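Why are plates shiny?

Clay! That's where it starts. Mud, basically. Very fine, very sticky mud, dug out of the ground and cleaned up so there are no stones or bits of root in it.

First the clay gets squashed or spun into shape. Then it dries. Dry clay looks done but it isnt. Drop it in a bucket of water and it goes back to mush. So it has to be fired, meaning baked in a very hot oven called a kiln. Much hotter than the one in your kitchen.

After the first firing the clay is hard but a bit rough, like a flowerpot. It soaks up water. No good for gravy.

Next comes the glaze. Glaze is powdered glass and other stuff mixed with water, a bit like thin paint. Dip, drip, dry. Back in the kiln. The powder melts and spreads all over, and when it cools you've got a skin of glass stuck to the clay. 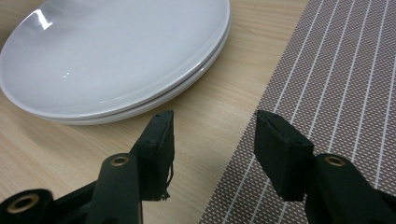 Why doesn't the soup soak in?
Glass has no tiny holes for it to get into, so the soup sits on top and washes off afterwards.

Glass is smooth too. Light hits it and bounces off together in one direction, so you see a bright spot from a lamp or window. Rough clay sends light all over the place and just looks dull.

Donnie Urquhart makes bowls in Fendton. He fires 84 at a time and then waits 2 days before he opens the door. Open it too soon and the cold air can crack the lot. He did that once, in May, and lost 21 of them.

Try it: find a flowerpot with no glaze and put one drop of water on it. Put anohter drop on a plate. Wait 20 minutes. Which drop is still there?

Words by Senga Dunbar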